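How Do You Teach a Robot to Put Away the Plates?

Have you ever tried to explain to someone how to tie a shoe using only words? It's hard! You end up saying "no, the other loop" a lot, and then you give up and just show them. Robots are like that too. I spend my days showing a robot how to do chores, and I want to tell you how it works.

Our robot is called Skuta. It has two arms, and at the end of each arm is a gripper, which is a sort of simple hand that can open and pinch shut. Skuta is strong and it never gets bored, but when it first came to us it knew nothing about kitchens. It didn't know what a plate was. It didn't know that plates can stand up on their edges in a rack.

Now, you could try to write down every tiny move. Go forward this far, close the gripper this much, lift, turn, stop. People did it that way for years, and in some factories they still do, because there every part arrives in exactly the same spot. But what happens at home? Somebody leaves the plate a little to the left. Or upside down! Then your long list of moves is no good, and the gripper closes on air.

So we use examples instead. One of us sits down at the controls and moves Skuta's arms for it, a bit like working a puppet. We pick up a plate, carry it over to the rack and stand it between the pegs. All that time the computer is saving what the cameras see and how each arm is moving. One go from start to finish is called a demonstration, and we just say "demo" for short.

One demo isn't much use on its own. Think about learning to catch a ball – you didn't get it after one throw, did you? For the plate job we've saved 2,949 demos so far. I did 1,291 of those myself, and yes, my fingers were tired. On a good morning I can do 30 before my snack break.

The sneaky part is that we don't want them all to be the same. Before every demo we move things. The pink plate goes on the left, then on the right, then halfway on top of another one. Sometimes we leave a few things on the table that have nothing to do with plates, so Skuta gets used to a bit of a mess. If we only ever showed it a perfect, tidy table, it might get muddled the first time it saw a real one (mine, for example).
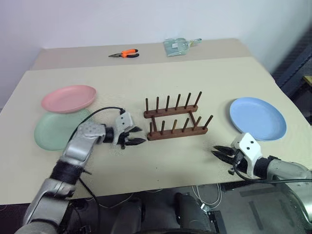

Three plates, one rack and a pair of grippers. Can you spot the dustpan?

Look at the two plates that overlap. They make a tricky puzzle for a robot! Should it take the pink one first? I would, as it's the one on top. I don't tell Skuta that in words, though. I just pick up the top plate first whenever I do a demo like this, and I hope it notices the pattern.

When we have a big pile of demos, a computer program goes through them over and over, looking for what they have in common. We call that part training. Afterward we let go of the controls and Skuta tries by itself. The first time, it dropped the plate. We saved more demos, trained it again, and it got one into the rack, a bit crooked. I cheered so loudly that people came in from the next room.

Want to try it at home? Ask a friend to be the robot. Put a plastic cup somewhere on the table and show them, without talking, where you want it to go. Now move the cup and see if they can still do it. Try 20 goes, and make the last few really awkward!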